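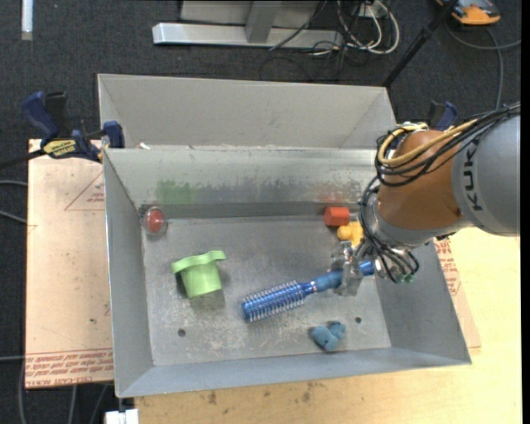 Terça-feira, 5 de dezembro de 2023

Acordei antes das seis com o barulho da chuva e não voltei a dormir. Fiz café, comi o resto do pão de ontem e sentei para acabar a tradução das cartas, que se arrasta desde novembro. Faltam 18 páginas. A letra piora muito no fim, e há uma palavra que aparece em quase todas as folhas e que ainda não consigo decidir se é Fallell ou Fellell. Escrevi à Kirsty McKinnon a perguntar. Ela conhece a região e deve saber se são dois lugares ou um só mal escrito.

Às dez fui ao correio levantar o dicionário. Fila até à porta. Paguei a conta da água no mesmo balcão e trouxe selos para os postais de Natal, que este ano quero mandar antes do dia quinze. No regresso passei pela mercearia: grão, limões, duas cebolas, azeite. O azeite voltou a subir. Comprei a garrafa pequena.

A Marama Tuhiwai telefonou à hora do almoço. Vai mudar-se em janeiro para uma casa em Standine, com quintal e um tanque velho atrás. Quer plantar feijão e abóbora. Pediu-me as sementes de tomate que guardei no verão e eu disse que sim, mas depois andei uma hora à procura do envelope. Estava dentro do livro de receitas, na página do arroz de polvo. Continuo sem me lembrar de o ter posto lá.

De tarde trabalhei mal. Traduzi 2 páginas e risquei metade de uma. A frase sobre o irmão que parte sem se despedir é simples no original, e em português fica sempre solene demais. Deixei três versões na margem para ver amanhã. Pelas contas que fiz, o texto vai em 3000 palavras, fora as notas, e o Lachlan Hinds quer tudo na mesma brochura. As notas vão ter de encolher. A do preço da lã pode sair inteira, a do naufrágio não.

Parou de chover por volta das cinco e fui andar até ao rio. Água alta e castanha, muitos ramos presos na ponte. Encontrei a Kanokwan Srithong com o cão, que está mais magro depois da operação mas puxa na trela como antes. Falámos do coro. O ensaio de quinta passou para sexta e falta um baixo para o concerto — o Lindsay Bolger está rouco há uma semana. Eu continuo a entrar cedo no segundo andamento e preciso de o estudar com o metrónomo.

Jantei sopa de grão. Ficou com sal a mais, juntei uma batata e melhorou um pouco. Ainda reli a primeira carta, com a conta do enxoval no verso. A soma dá 1695 e está certa, fi-la duas vezes.

A Kirsty ainda não respondeu. Amanhã: dentista às nove, levar as sementes, ligar ao senhor da caldeira.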